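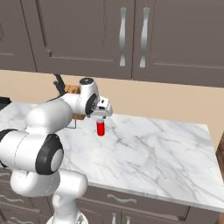 How do you teach a robot arm?

Quick answer: you show it! Again and again.

A robot arm doesn't know what "pick up the red thing" means. So a person drives it first. Two ways to do that.

By hand. You hold the real arm and push it where it needs to go. It remembers every bend.

By remote control. You move a controler, the arm copies you. This works in a computer kitchen too, like ours at Endside. No real marble to scratch. Drop something? Press reset.

Each go is called a demo. One demo is not enough. Put the red cylinder in just one spot and the robot only learns that spot. So we move things a bit and go again. 30 demos before lunch, 100 on a good day. Our Levovis project has 3,941 so far. Phew.

Go slowly near the end. Fingers just over the top, line them up, then down. Rushing that bit makes a messy demo, and the robot copies messy stuff aswell. 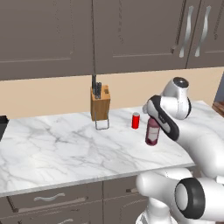 Gripper right above the dark red bottle. The little red can is off to the left.

Try it at home: you need 2 people and a plastic cup. One is the robot, eyes shut. The other guides their arm to the cup, no talking. Move the cup. Go again. Then let the robot have a go alone, eyes still shut.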